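Kiltport water bills go up in December

Well, it's official -- our water bills here in Kiltport are going up. The town signed off on new pipes for Nassar Street last night, and I stayed to the end so you didn't have to!

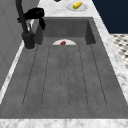 A gray sink with a grooved drainboard.

The work covers 812 homes and adds 30 cents a day to each bill. Gornik got the job and plans to start at the Hadivberg end. My own street is on the list, so I'll be filling jugs like everybody else.

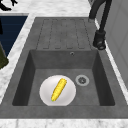
Shutoffs should last roughly 41 minutes each, and you'll get a note on your door first. If you have a deep basin like the one set into the white marble here, fill it the night before -- you'll want it for dishes.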